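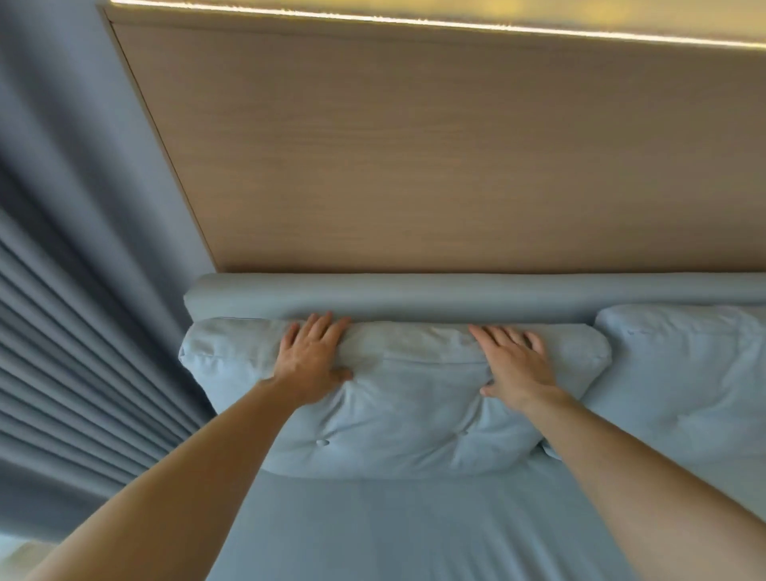
Prosta 寝台クッション整え機 共同製作の参加者募集

掲載日 7/2/23
募集主体 Prosta 製作グループ(共用工房 Nurmi 内)
作業場所 共用工房 Nurmi(Cestthorpe)および参加者の自宅
募集区分 製作、制御、実演、注釈の四区分

1. 概要

Prosta は、寝台の頭側に置かれた大型クッションの位置と形を両腕で整える機械を、共用工房の設備と家庭にある工具の範囲で製作する計画である。機械は台車、昇降柱、二本の腕、二つのハンド、頭部カメラで構成する。腕の組み立ては完了しており、単純な押し込み動作までは動く。現在の課題は、布の上端をつかんで引き寄せる動作と、角を握って形を戻す動作である。

この二つの動作について、ハンドの製作、制御プログラムの改修、人の手による手本の収録、収録後の区間付けを分担する参加者を募集する。製品化の予定はない。図面、部品表、プログラム、収録データの形式は工房の会員および参加者の間で共有する。

2. 対象とする動作

対象は、背もたれとして使う幅の広いクッションに限る。枕カバーの交換、シーツの張り直し、掛け布団の折り返しは今回の範囲に含めない。

動作は次の名称で呼ぶ。収録表、注釈表、プログラム内の状態名もこれに合わせる。

・寄せ クッション全体を頭側へ押し、後ろの詰め物入りの横木に当てる。
・ならし 両手を上辺に置き、指を向こう側へ掛けた状態で上部の布を整える。
・角起こし 片手で端の角を握り、もう一方の手で上辺の中央寄りを押さえる。
・離し 形を崩さないように指を開き、両手を手前へ引く。

順序は固定しない。寄せの途中でならしに移り、再び寄せに戻る手本も有効とする。片手だけで完結した手本は別の表に記録する。

クッションの前面にあるボタン留めのくぼみは、画像処理の目印として扱う。二つのボタンの中心を結ぶ線から前面の傾きを推定し、上辺の縫い目から高さを推定する。ボタンの片方が腕に隠れた区間では、直前の推定値を保持する。この保持の処理が長引くと左右の腕の目標位置がずれるため、改修の優先度は高い。

クッションとシーツの色が近い場合、輪郭による切り出しは不安定になる。青みがかった灰色の布どうしでは境界がほとんど取れない区間があった。現行版では色を使わず、縫い目の線としわの向きを使っている。木目の壁や横木の陰を縫い目と誤認する例が残っており、誤認した区間の一覧は参加者に渡す。

3. 現在の到達点

収録済みの手本は 2,085 件である。このうち 80 件は、二本の腕が交差した、ボタンが最初から最後まで見えなかったなどの理由で学習用から外し、失敗検出の試験用に回した。

寄せは安定して動作する。ならしは、クッションが正面を向いている場合に限り動作する。角起こしは、握った後の力の配分が未調整で、布が指の間から抜ける。離しは単純な開閉で代用している。

ハンドは三世代目で、工房内では Rumico と呼んでいる。指は三本、各指とも一本のワイヤで曲げ、ばねで戻す。指先にはシリコーンの薄い覆いを付ける。片手の質量は約300グラムで、手首の許容値に余裕がない。次の世代では部品点数を減らし、親指に当たる指の根元にひねりの自由度を一つ加える予定である。このひねりがないと、丸みのある角に上から親指を掛ける姿勢が取れない。

Rumico の既知の不具合を以下に記す。

・ワイヤの終端が固定ねじの角で擦れ、ほつれる。
・覆いの端がめくれ、縫い目に引っ掛かる。
・薬指側に相当する指の戻りが遅い。低温の作業日に顕著である。
・左手と右手で指の根元の高さが異なる。右手の型の誤差による。

4. 募集する区分

区分A ハンド製作

樹脂部品の出力、ワイヤの取り回し、指先の覆いの成形、組み立て後の引っ張り試験を担当する。三次元プリンタは工房の機材を使用できる。家庭の機材で出力する場合は、材料の種類と積層方向を部品に記入すること。設計変更は歓迎するが、手首側の取り付け穴の配置は変更しない。

必要な経験は、図面を読んで部品を組めること、ノギスで寸法を測って記録できることの二点である。ワイヤ駆動の機構を製作した経験があればなおよい。

区分B 制御

両腕の協調、力の上限の設定、失敗時の復帰を担当する。現行のプログラムは状態遷移で書かれており、学習で得た動作は各状態の内部で呼び出される。状態の追加より先に、状態間の移行条件の整理に着手する。移行条件が複数のファイルに分散しており、同じしきい値が別の名前で二か所に書かれている箇所もある。

必要な経験は、Python で書かれた他人のプログラムを読んで修正できること。実機に触れた経験は問わない。ただし、実機の試験に立ち会う日を確保できること。

区分C 実演

自宅または工房の寝台で、クッションを整える作業を人の手で行い、頭部に付けた小型カメラで収録する。貸し出す機材は、カメラ、固定用のバンド、記録カード、印刷した収録表である。特別な技能は不要。両手を使って肩の高さまで無理なく腕を上げられること、自宅収録の場合は寝台の頭側に大型クッションを二つ以上置けることを条件とする。

クッションの色、形、表面の仕上げは問わない。ボタン留めのあるものとないものの両方を集める。毛足の長い布は現段階では対象外とする。

区分D 注釈

収録された映像を見て、第2節の四つの名称で区間を区切る。判断が分かれる区間には「保留」を付け、理由を短く記す。一人が付けた区間を別の一人が確認する。作業はすべて遠隔で行える。表計算ソフトの基本操作ができること。

区分の兼任は可能である。ただし、自分が実演した映像の注釈は担当できない。

5. 実演の収録手順

区分Cの手順を記す。他の区分の応募者も、収録データの性質を把握するため一読のこと。

(1) 寝台の頭側に立つか、寝台の上に膝をつき、クッションの正面に向かう。横から手を伸ばす姿勢の収録は別に指示する。

(2) 腕時計、腕輪、指輪を外す。袖は肘の上まで上げるか、半袖を着用する。

(3) カメラを頭部に固定し、両手とクッションの上辺が同時に映ることを確認する。前かがみになった姿勢でも確認する。

(4) クッションを任意の位置に置く。倒す、横にずらす、隣のクッションに重ねる、のいずれでもよい。置いた状態を収録表に記入する。

(5) 両手を下げた状態から録画を開始し、普段の速さで整える。動作の名称を意識して手を止める必要はない。

(6) 角起こしを含む回では、片手で端を握り、もう一方の手を上辺に置いたまま形を整える。親指は角の上に掛ける。握る側の手は回ごとに左右を入れ替え、どちらの手かを収録表に記入する。
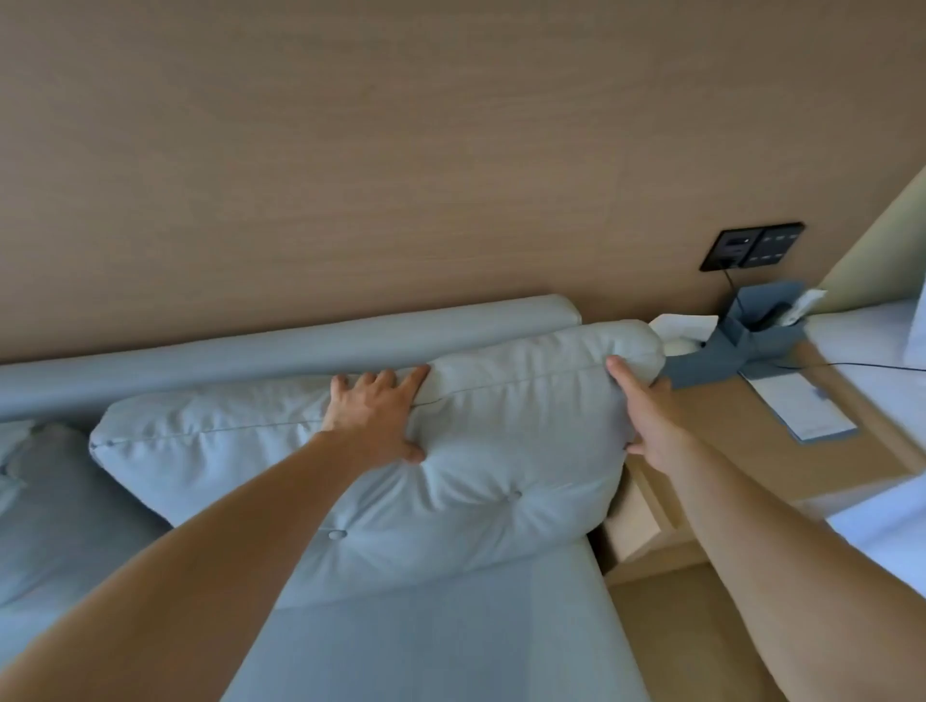 (7) 整え終えたら両手を引き、クッション全体が映る位置で静止してから録画を止める。

(8) 途中で電話が鳴る、家族が話しかけるなどして中断した回は削除し、回の番号は欠番とする。番号を詰めない。

(9) 一回の作業を終えたら記録カードの残量を確認する。複製はその日のうちに行い、記録カードの消去は受領の連絡があるまで行わない。

ナイトテーブルや壁のスイッチ類は映っていてよい。収録のために片付ける必要はない。ただし、氏名、住所、診察券番号など個人が特定できる紙は、カメラに映らない位置へ移すこと。同居者が映った場合は、その回を提出しない。

照明は普段の状態とする。壁際の間接照明を点けた回と消した回の両方があると、しわの影の扱いを調整しやすい。点灯の有無は収録表の備考欄に記す。

6. 工房での作業

Nurmi の作業場では、奥の区画を Prosta に割り当てている。区画には寝台の頭側だけを再現した試験台、昇降柱を固定した台車、電源、非常停止の押しボタンが二つある。試験台の高さは変更できる。

実機に通電するときは二人以上で行う。一人は必ず非常停止に手が届く位置に立ち、操作端末には触れない。腕の可動範囲は床のテープで示してあり、通電中は内側に入らない。クッションを置き直す場合は、駆動を切り、操作者が声で知らせてから入る。

髪の長い人は束ねる。ひもの付いた服、首から下げる名札は着用できない。ワイヤの張り替えでは保護眼鏡を着用する。眼鏡は工房に備えてある。

工具は使用後に元の位置へ戻す。共用の六角レンチは区画外へ持ち出さない。三次元プリンタの予約は会員が代行するので、出力したいファイルと材料を前日までに連絡すること。

7. 期間と日程

応募を受け付けた順に面談を行い、区分ごとに開始日を決める。実演と注釈は開始後すぐに作業に入る。ハンド製作と制御は、現行機の分解と再組み立てを一度経験した後に担当箇所を割り当てる。

November に試験台で通し試験を行う。倒れた状態のクッション二つを、寄せから離しまで人の介入なしで整える試験である。Rumico の次世代版が間に合わない場合は現行版で実施し、角起こしを省く。通し試験への立ち会いは任意とする。

作業量の目安は、区分Aと区分Bが週に一度の工房作業と自宅作業、区分Cが一人当たり計 56 回の収録、区分Dが週に数時間である。区分Cの収録回数は複数日に分けてよい。続けて行うと手の動きが単調になるため、同じ日にまとめて収録しないことを推奨する。

8. 費用と貸与品

参加費は不要である。区分Aの材料は計画の予算から支給する。自宅で出力した部品の材料費は、事前に数量の合意があった分を実費で精算する。工房までの交通費は支給しない。謝礼は区分Cのみ、全回数の収録と受領確認が終わった時点で一括して支払う。途中で辞退した場合は、受領済みの回数に応じて計算する。金額は面談の案内に記載する。

貸与品は返却時に動作を確認する。通常の使用による故障について参加者に負担は求めない。カメラを固定するバンドの洗濯は手洗いに限る。金具を外してから洗うこと。

9. データの取り扱い

収録した映像は、Prosta の動作学習、失敗検出の試験、および工房内での報告に使用する。音声は受領時に削除する。映像を工房の外へ公開する場合は、対象となる回を示して実演者に改めて確認し、承諾のない回は公開しない。

参加者は、自分が提出した映像の削除をいつでも申し出ることができる。申し出を受けた時点で学習済みの動作から影響を取り除くことはできないが、以後の学習には使用しない。

区分Aと区分Bの成果物には、作成者名または希望する表示名を記録する。無記名も選択できる。

10. 応募方法

Nurmi の受付に備えた用紙、または工房の案内ページにある応募フォームを使用する。次の項目を記入すること。

・希望する区分(複数可、優先順)
・居住地域と、工房へ来られる頻度
・関連する製作物または作業の経験。写真や図面があれば添付する
・区分Cの場合、寝台の頭側の様子、クッションの数、表面のボタン留めの有無
・区分Bの場合、読んだことのあるプログラムの規模と、修正した内容
・使用できない材料、または皮膚のかぶれなど作業上の配慮事項

面談は工房または遠隔で行う。区分Aの応募者には、面談の際に指一本分の部品を組み立ててもらう。区分Dの応募者には、短い映像二本の区間付けを事前に送付する。正誤による合否判定は行わず、保留の付け方と理由の書き方を確認する。

結果は全員に連絡する。定員に達した区分は案内ページで締め切りを表示する。

11. 補足

未成年者の応募は、区分Dに限り保護者の同意書を添えて受け付ける。

左利きの実演者が不足している。収録では利き手にかかわらず左右を入れ替えるが、最初に触れる手と力を入れる順序に差があるため、左利きの応募者を優先する。

家庭用の寝台に機械を据え付ける試験は、今回の募集期間中には行わない。区分Cの参加者の自宅へ台車や腕を搬入することはない。

見学のみの希望も受け付ける。実機の通電日は受付前の掲示板に前週から掲示する。見学者は床のテープの外側に立ち、撮影の可否を当日の操作者に確認すること。

問い合わせは、区分名を件名に入れ、応募フォームの連絡欄から送信する。図面の送付を希望する場合は、閲覧に使うソフトの名称を併記すること。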